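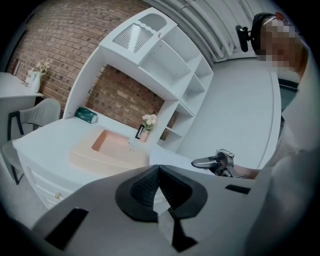 Putting is where the strokes go, came the answer before I had even finished asking, and "most of us would sooner buy a new driver than spend an evening on the practice green." I had driven out to Gudamska to hear how the ladies' section had gotten so much better since May, and I must say I was made very welcome (there was cake!).

The section was started in 2000, and for years it played only the three short holes by the Cedach road. "We were scared of the big course," the captain told me, laughing. "All those carries over water, and everybody watching from the terrace."

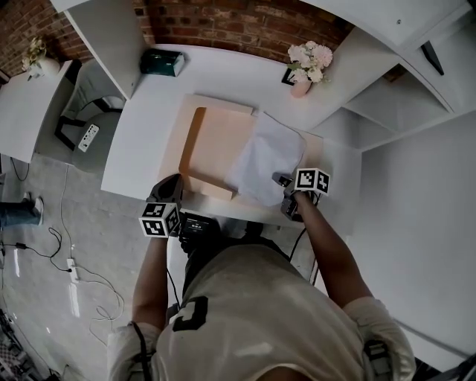 Chipping was the next thing they worked on, and over the winter most of it was done at home, on carpet, with foam balls. The captain is all for keeping it cheap. A flat cardboard box with the lid up, like the peach-colored one on the desk, makes a fine target if you stand well back from it. "Land it softly," she said, "and don't worry about the roll yet."

Next up is the Zarelitz Cup at Urquhart, and they can hardly wait.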